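Home | Features | Campus Life | Past Issues | Contact

Print this article | E-mail this article

What Is Left on the Table

Every meeting held on the third floor of the Quaye Building ends in much the same way. Chairs are pushed in, laptops are closed, and the drinks stay behind. For Adaeze Oyewole, supervisor of meeting services, what remains has become a subject of study.

Since the start of the spring term, Ms. Oyewole and her colleague Chin-lung Tsai have kept a written record of the bottles and cups left in the building's 18 meeting rooms. The record was requested by the purchasing office, which was preparing to renew its beverage order and wished to know how much of it was being used.

The findings were consistent from week to week. Guests who were handed a bottle of water on arrival often poured a little of it into a paper cup and left both behind. In rooms where cups alone were set out beside a pitcher, far fewer items had to be cleared.

"People take what is placed in front of them," said Ms. Oyewole. "If we put out two things, they will use two things."

In April the department changed its standard setting. Bottled water is now supplied only when the host asks for it, and cups are stacked on a side table near the door. Meetings of fewer than 15 people receive one pitcher; larger meetings receive two. Hosts are asked to allow five minutes at the close for guests to clear their own places.

Sorting has required more patience. Bottles must be emptied before they go into the recycling bin, and caps are to be screwed back on. Paper cups follow a separate route, as many have a lining that the building's hauler will not accept with office paper. Mr. Tsai has posted a short notice above each sink, and he revised it four times before the wording satisfied the staff who read it every day.

Some hosts have objected. Kai-wen Chou, who arranges visits for outside speakers, noted that a sealed bottle is still the courteous choice for a guest who has traveled some distance. The department agreed, and speakers continue to receive one.
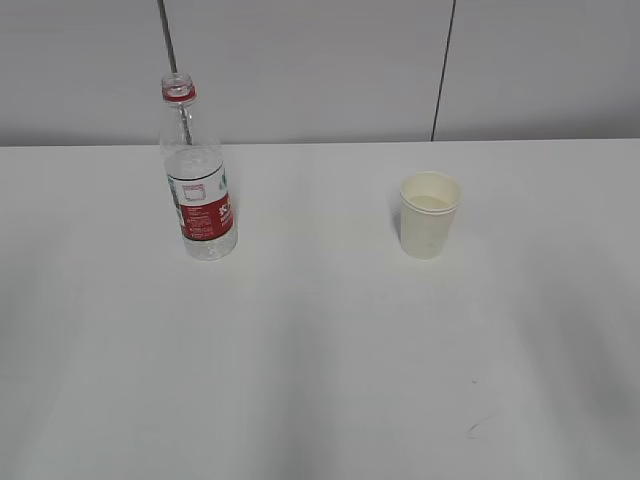
The revised setting will remain in place through the summer session, and the purchasing office will review the next beverage order with Ms. Oyewole before classes resume.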